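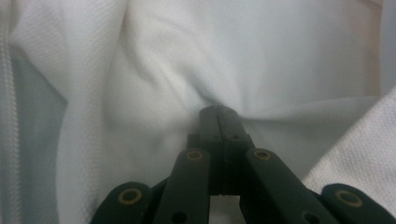
White fabric with a raised-dot texture and a zipper down one side.

The zip-off cover and what it asks of you

By Latrice Ridgeway

A removable cover is sold on the promise that it can be washed. Most owners test that promise once, spend an hour trying to get the cover back over the foam, and never do it again. The fault is seldom in the cloth. It usually lies in the order of work, the water temperature, or a zipper that was asked to carry a load it was never built for.

The textured white knits common on mattress toppers, bolsters and pram liners are worth looking at closely. The small raised dots are part of the structure. In a true piqué the knitting machine holds some loops and tucks them into the next course, and the held loops stand up from the ground of the cloth. The result is thicker than a plain jersey made from the same yarn, lets more air through, and touches the skin at fewer points. It also has more places for dust and skin oil to settle, and so a white cover goes grey in the hollows first.

Fibre matters more than texture when it comes to washing. Cotton piqué shrinks, mostly in length and mostly in the first hot wash. Polyester piqué barely moves but holds on to oil. Blends sit somewhere between. If the care label has been cut off, treat the cover as cotton until you learn otherwise.

Before the wash

Verna Pruitt runs the alterations and re-covering bench at Emadus, a small workroom in Liltport. She has a drawer of failed zippers, sorted by cause, and the largest group came from covers that were washed open.

"An open zipper is two long rows of teeth loose in a drum," she says. "They catch the knit, they catch each other, and the slider ends up somewhere it can't be reached. Close it all the way. Then turn the cover inside out and close it again from the inside."

Turning it inside out protects the face. The dots on a piqué are raised loops, and raised loops are what rub. A cover washed face-out with towels or denim will pill along every fold. Pruitt washes covers alone, or with plain cotton sheets of similar weight, and keeps the drum no more than two-thirds full.

Stripping the cover is where the first damage is done. The usual method is to open the zipper halfway, take hold of a fistful of fabric and pull. Every bit of that force arrives at the slider. Open the zipper along its full length, including around the corners if it runs that far. Then work the cloth back from the foam a section at a time, rolling it over itself as you would a sock. On a long topper, start at one end and do both corners before moving down the sides. The foam should come out without being bent double.

Check the seams while the cover is off. Run a finger along the zipper tape on the inside and feel for loose stitching, particularly in the last few centimetres at either end. A popped seam of that length takes five minutes to close by hand. After a wash it will be longer.

Washing

Forty degrees is enough for ordinary soiling on a pre-shrunk cover. Thirty is safer for an unknown one. Use liquid detergent, measured, at the lower end of the range for the load. Powder that has not dissolved lodges in the texture and dries there as a stiff patch, which many owners take for a stain and wash again with more powder.

Leave out fabric softener. It coats the fibre, reduces absorbency, and on a white knit it yellows over time. Leave out chlorine bleach as well, whatever the colour seems to invite. It weakens elastane and can turn polyester blends a dull cream. An oxygen-based whitener, fully dissolved before the cover goes in, does the job without that risk.

Spin speed deserves more attention than it gets. Pruitt uses 600 revolutions per minute on knitted covers. A faster spin shortens drying time, but presses creases into the cloth that a thick knit is slow to release, and it puts strain on the zipper wherever the coil has folded sharply. An extra rinse is a better use of the machine.

Drying

Dry flat if there is room, or over two parallel lines with the weight shared between them. A wet cover hung from one edge will stretch along that edge, and a stretched edge no longer matches its zipper tape. The tape is woven and does not stretch with it. What comes off the line is a wavy zipper, and the wave is permanent unless the seam is taken out and reset.

Pull the cover to shape while it is damp. Smooth the zipper straight with the flat of the hand, and leave it closed until dry. If a dryer must be used, choose low heat and take the cover out slightly damp. Iron only if you have to, on the reverse, with the iron lifted and set down. Pushing it along flattens the dots.

Getting it back on

The sequence runs backwards from the stripping, with one addition. Confirm that the foam is fully dry and aired before it goes in. Foam holds moisture long after the surface feels dry, and a closed cover keeps it there.

Lay the cover open, right side out, with the zipper facing you. Feed in the far end of the foam and seat both far corners completely. This step decides the outcome. If a corner is 20 millimetres short of its seam, the shortage travels along the whole side and turns up at the zipper. Reach inside and push the corner of the foam into the corner of the cloth, then smooth the loose fabric back towards the opening along the top, and then along the underside. Bunched cloth in the middle is normal at this stage and should be worked out before any attempt to close.

For foam that grips the fabric, a thin plastic sheet wrapped loosely around it lets the two surfaces slide. Draw the sheet out through the opening before closing up. Vusberg, whose toppers come through Pruitt's workroom fairly often, fits a smooth inner sleeve that stays on the foam for the same purpose.

Close the zipper in stages. Hold the two tapes together ahead of the slider with one hand and move the slider with the other, 3 or 4 centimetres at a time. The fingers do the closing – the slider only locks what has already been brought together. If it stops, go back a little and look for knit caught on the inside. Forcing it past a caught loop will cut the loop, and a cut loop in a piqué runs.

When to replace

A white cover that has gone grey evenly can usually be recovered with a long oxygen soak. One that has thinned cannot. Hold it to a window: if the ground between the dots shows light clearly at the hip and shoulder areas and not elsewhere, the yarn has worn through and the next wash may open it.

A failed slider alone is no reason to discard anything. Sliders are sold separately by size, with the size often stamped on the back, and a workroom can fit one without touching the seam. Full zipper replacement costs more, and on a cheap cover it may exceed the price of a new one. Pruitt will say so at the counter. She asks customers to bring the cover washed, closed and without the foam.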